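首页 列表存档 按主题浏览 按作者浏览 搜索 登录 订阅

[夹爪与抓取] Re: Clorier 套件试用两周，透明瓶子抓取的几个问题

各位好：

回复上次关于 Clorier 的讨论。我们这边从 Taltara 拿到的是评估版，含视觉模块、标定板和一年的软件授权，机械臂和二指夹爪用的是自己原有的。试用做到现在，主要测的是洗手液、喷雾瓶这一类透明塑料瓶，先放两张测试台上的照片，后面按问题逐条说。
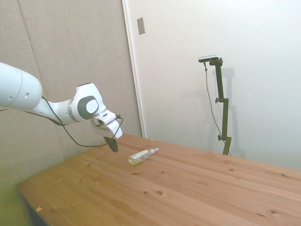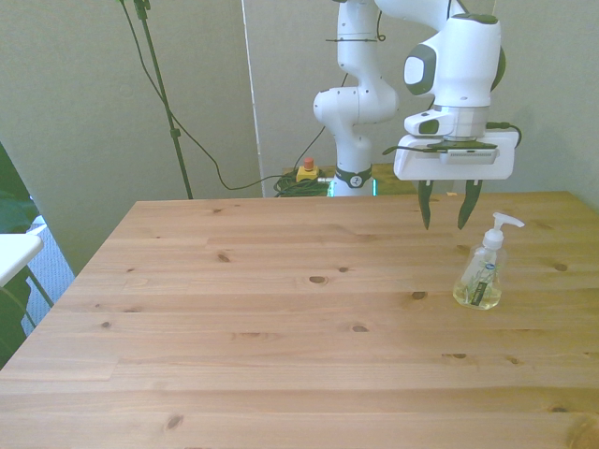

先引 Obed Arthur 上一封信里的几段，方便后来的人看。

> Obed Arthur 写道：
>
> 我们在 Skunurberg 的分拣线上考虑换掉现有的视觉部分，候选是
> Clorier 和 Fiadzo。Fiadzo 的演示做得不错，不过演示用的都是纸盒和
> 不透明的罐子。我们线上有相当一部分是透明或者半透明的瓶子，里面
> 还有液体，深度图上经常是一个洞。
>
> 想问三件事：
>
> 1. Clorier 对透明瓶的位姿估计到底能不能用，瓶子倒着和立着差别大不大？
> 2. 标定多久要重做一次？说明书上写得很含糊。
> 3. 二指夹爪够不够，还是一定要配吸盘？
>
> 预算上 11 月要定下来，所以哪怕是不完整的结果也很有帮助。

下面逐条回答。

关于第 1 条。能用，但立着和倒着要分开看。我们到目前一共跑了 1,353 次抓取，其中瓶子平放的 405 次，其余都是立着的。立着的情况基本可以直接上，软件把瓶身当作近似柱体处理，标签提供了足够的纹理，位置比较稳定，误差主要在高度方向。平放的时候问题多一些，最常见的是瓶口朝向判断反了，泵头被当成瓶底，夹爪于是去夹靠近泵头的位置，夹起来以后瓶子会往一头沉。这类失败在日志里不会报错，因为软件认为抓取是成功的，要看后面的放置姿态才能发现。

瓶子里的液位也有影响。装了一半左右的瓶子，液面那条线有时会被识别成边缘，估出来的瓶子就短了一截。Taltara 的支持人员建议把“边缘置信度”调低，调了以后确实好一些，代价是空瓶更容易漏检。如果你们线上空瓶和满瓶混着来，最好分成两套参数，用上游的重量信号切换。我们没有这个条件，只能取折中值。

另外，光照比我预想的要紧。顶灯均匀的时候没有什么问题，下午侧面有阳光进来，瓶身上会出现一道高光，识别结果会跟着高光走。我们后来把百叶帘放下来再测，没有在算法上处理这件事。

关于第 2 条。说明书写的是“视使用情况定期标定”，等于没写。我们的做法是每次动过相机支架就重做，没动过就不管。完整标定一次需要 15 分钟，标定板要摆 13 个位置，中间不能断，断了要从头来。这一点很烦，我已经向他们提过，希望至少能保存中间结果，对方答复说会考虑，没有给时间。

支架本身建议用重一点的，并且把线缆固定好。我们有一次结果整体偏了，查了很久，最后发现是相机的线被人碰过，支架转了一个很小的角度。软件没有检测出来。Fiadzo 据说有一个开机自检，会用台面上的固定标志核对一遍，这个功能 Clorier 目前没有。我没有用过 Fiadzo，这一条请以他们的资料为准。

关于第 3 条。二指夹爪对这类瓶子够用。瓶身较软，夹持力不要用默认值，默认值会把瓶子夹扁，泵头没锁紧的时候还会挤出液体来。我们把力降到默认的最低一档，再加上橡胶指套，基本不打滑。吸盘我们也试过，标签边缘和瓶身弧面都容易漏气，后来就拆了。如果你们的瓶子间距很小，手指伸不进去，那是另一回事，可能还是要吸盘。

还有几点是你没有问到，但采购前最好知道的：

- 授权是跟控制器绑定的，换控制器要发邮件申请，我们等了三个工作日。
- 轨迹规划不考虑外挂线缆。末端的线要自己留够余量，腕部大角度旋转时容易拉紧。我们在程序里限制了最后一轴的范围。
- 日志只保留最近的记录，满了就覆盖，需要的话自己写脚本往外拷。
- 中文界面有几处翻译是错的，“接近距离”和“退出距离”在其中一页上是反的。改参数之前先切到英文核对一下。

速度方面，从拍照到给出抓取点，在我们的工控机上对单个瓶子来说够快，瓶颈在机械臂运动。多个瓶子挨在一起的情况还没有正式测，所以对分拣线的节拍我给不出结论。你们如果是成堆来料，建议直接问 Taltara 要对应的测试数据，或者寄一箱实物让他们跑。

总的看法：单件、间距够、光照可控，可以买。混料、来料姿态不定的，先租一套试，他们有按月的租赁，租金可以抵货款，合同里要写清楚抵多少，我们第一版合同上就漏了这一项。

参数文件我整理好了，列表不让发附件，需要的单独写信给我，请注明你们用的夹爪型号和控制器版本。平放瓶子朝向判反的那个问题，我还在等他们的补丁，装上以后会用同一批瓶子重测，结果发在这个主题下面。

分类：视觉抓取 ｜ 标签：Clorier、二指夹爪、透明物体、手眼标定

本站使用 Cookie 以保存您的登录状态和阅读偏好。继续浏览即表示您同意我们的 Cookie 政策。[接受] [了解详情]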